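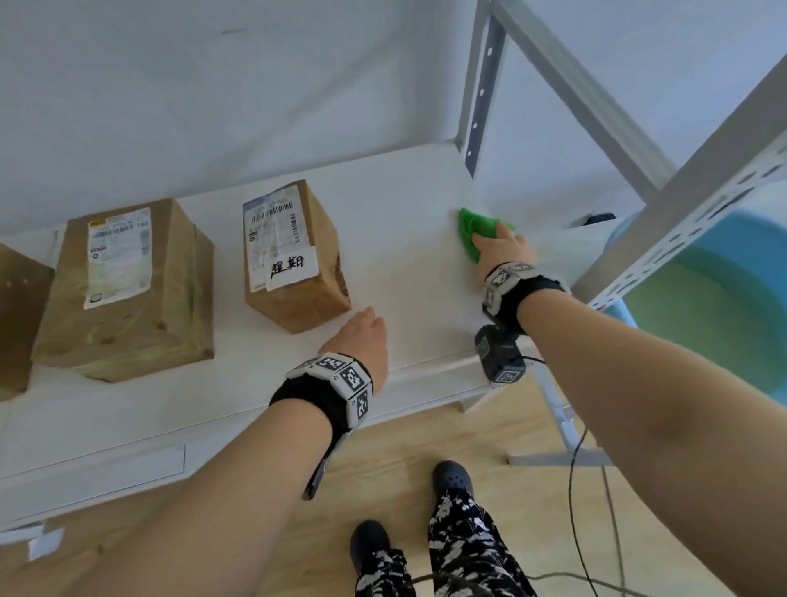 Fluvitz, July

3.2 Shelf cleaning and the overdue parcels

Figure 3. Wiping a parcel shelf with the boxes left on it. The upright parcel carries a handwritten note, 超期 ("overdue").

Pickup points hold more than they were set up to hold. Known problem, see Section 1. What gets less attention is the shelf under the boxes. Cardboard sheds. Tape picks up grit, the grit goes onto the board, the next box gets pushed through it. In the Semo pickup rooms the rule was one wipe per shift, boxes off, cloth only, no spray near labels. In practice the boxes mostly stayed on. Staff wiped the open part of the board, then shifted parcels along if there was time. We call this a partial wipe. A full wipe means every parcel comes off its spot at least once.

The log covers 686 wipes over 8 weeks in 2 rooms, Prarkau and Fluvitz. Each entry has shelf, time of day, partial or full, and whether any overdue parcel was on the board. Entries with no shelf number were dropped before counting.

Overdue parcels are the interesting part. A box past its pickup date gets a marker note, on a paper sticker or straight on the cardboard, depends who is on. After that it tends to sit. Staff in both rooms told us they handle marked boxes less, they are "waiting for the return run" and there is no point moving them twice. So the dust line builds up behind them. Long shelves were worse than short ones, mainly at the back corners where the arm has to reach over. Bhuiyan shelving has a small lip at the rear and crumbs collect against it, we did not measure how much.

Box shape matters too. Tall narrow parcels get lifted, two hands, one each side. Squat heavy ones get slid, and sliding just drags the dirt to a new place. Crumpled boxes with a lot of tape were the ones staff complained of most becuase the loose tape edges stick to the board in warm weather.
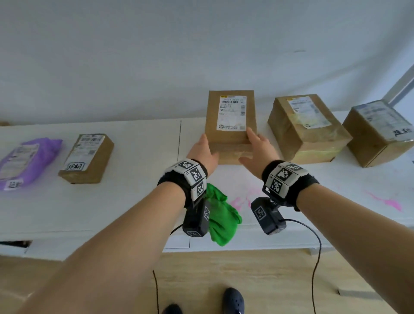 How often should a parcel shelf be cleared completely?

Once a week was enough in both rooms, provided the daily wipe was kept up and the overdue boxes were moved along with everything else.

Note that clearing weekly was tried only in the last 3 weeks of the log, and in Prarkau first. Before that, clearing happened when the return run came, which was not regular. We therefore treat the early weeks as the baseline and do not compare the two rooms directly. Fluvitz also had a busier evening, most pickups after 6, so wipes there were short and done between customers.

One side effect. When a shelf was cleared fully, labels got turned to face out again as the boxes went back, and staff found parcels faster the next morning. Was not part of the plan and we have no timings for it. Color of cloth, type of cloth: no diffrence reported, not tested either.

Marking is taken up in 3.3, where we look at whether a note on the front face or on top gets seen sooner.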